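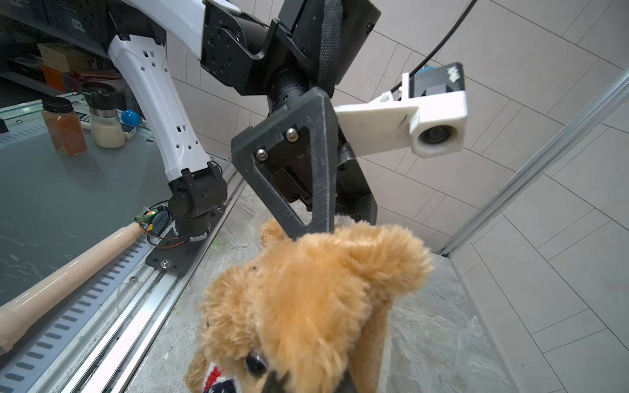 Ticket 472 — Plush bear, shedding and matted pile after cleaning
Product: Rornenance long-pile bear, tan
Raised by: Stultdale Toy Library
Handled by: Loan Nghiêm, Floltinent aftercare
Status: Closed

Reported fault
Customer states that the bear sheds fibre on every loan and that the pile on the back of the head has gone flat and stiff. The knitted piece (navy, red and white) has left a faint pink mark on the fur beneath it. Bear was last washed in April, by machine, at 40 degrees, knitwear left on. Detergent brand not recorded.

09:20 First reply sent
Asked customer to confirm the spin speed and drying method. Asked for the batch number on the seam label.

11:05 Customer reply
Spin 800. Dried on a radiator overnight. Batch 81. No tumble dryer used.

11:30 Assessment
Stiff pile is consistent with detergent residue and direct heat. The backing cloth is not normally affected at this temperature. Pink mark is dye transfer from the red yarn, which is not colourfast above 30 degrees. Shedding needs a pull test before anything else is tried.

Pull test: pinch a small tuft between finger and thumb, pull firmly once, repeat at the head, back and one leg. A few loose fibres are acceptable. If a whole tuft comes away with the backing visible, stop and return the bear.

13:45 Customer reply
Loose fibres only at all three points. Eyes checked at the same time, both tight.

14:10 Instructions issued
1. Remove the knitted piece. Wash it separately in cold water and dry it flat.
2. Sponge the fur with lukewarm water, no detergent. Wring the cloth out well — the filling should stay dry.
3. Blot with a white towel. Repeat until no suds appear.
4. Dab the pink mark with a weak solution of colour run remover. Test under a foot first.
5. Dry in moving air at room temperature, away from the radiator.
6. When fully dry, brush with a wire pet brush, tips of the pile first, then down towards the backing. Hold the fur at the root near the seams.
7. Vacuum the loose fibre through a piece of net curtain.

Next contact, 10:15
Pile on the head has lifted after two rounds of sponging. Mark is lighter but can still be found if the fur is parted. Shedding much reduced after brushing. Customer asks whether the Ķēniņš fabric conditioner they have in stock can be used. Advised no; it coats the fibre and the matting comes back sooner.

10:40 Resolution
No replacement required. Care card reissued with the wash temperature corrected to 30 and the line about removing knitwear moved to the top. Customer will brush the bear for 20 strokes a side between loans and reopen the ticket if bare backing shows.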